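How to Put Together a Paper Binder for Your Household Records
Posted 5/13/21 by Trinidad Moya

Most homes have a drawer full of bills, warranties and letters. A binder takes an afternoon to set up and a few minutes a month to keep going. These steps use a plain 3-ring binder, but any kind will do.

What you need
A 3-ring binder with a 2-inch spine
Tab dividers
A hole punch and a stapler
A pen and a box for papers you plan to shred

Step 1. Gather the paper
Empty the drawer, the kitchen counter and the glove box onto one table. Don't read anything yet. Toss envelopes, ads and duplicate copies.

Step 2. Sort by who sent it
Make one pile per sender: the bank, the landlord, the water company, the dentist. Sorting by date comes later. If a pile has only one sheet in it, put it in a general pile.

Step 3. Punch
Square up the edges before you press down. Most small punches take only a few sheets at a time, and a thick stack will jam them. Leave birth certificates, titles and anything with a raised seal unpunched. Those go in plastic sleeves.

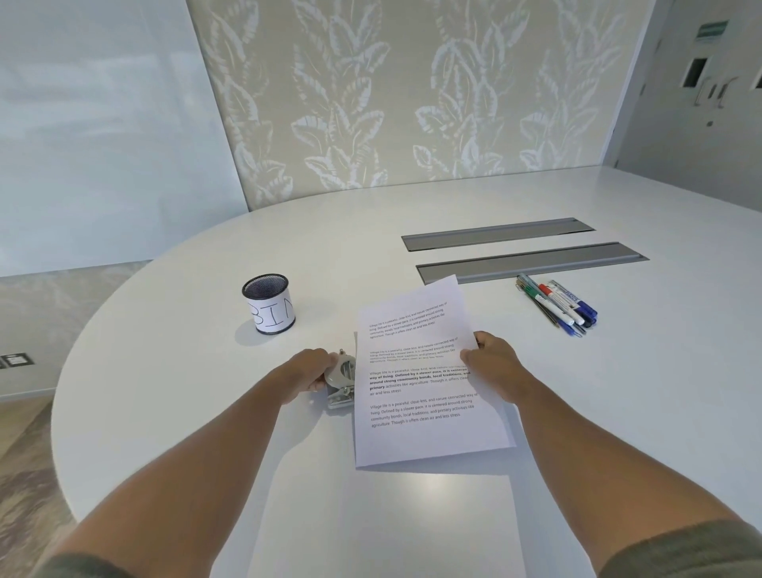
What if the holes land on top of the printing?
Make a photocopy with a wider left margin and punch the copy. Keep the original in a sleeve right behind it.

Step 4. Staple what belongs together
A bill that runs to several pages should be stapled once, in the top left corner, so the pages can still be turned inside the binder. Do the same with a receipt and its warranty card -- receipt on top. Thermal receipts fade, so copy them first.

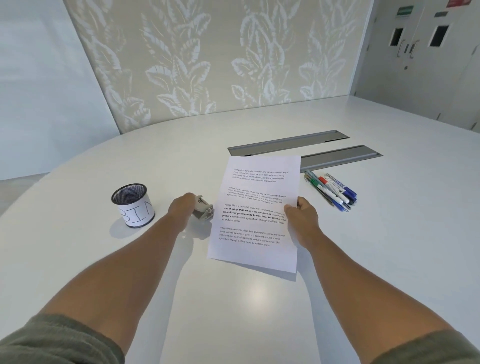
Keep staples well clear of the punched holes, or the pages will bunch up on the rings. Lease papers are better left unstapled if you expect to scan them.

Step 5. Add the tabs
Write the sender on the tab in pen. Put the newest page at the front of each section. I keep Housing first and Medical second, then everything else in alphabetical order.

Step 6. Keep it up
Set aside 20 minutes at the end of each month. Every August I go through the whole binder and pull what I no longer need. Check the rules where you live before you shred tax papers -- they need to be kept longer than utility bills.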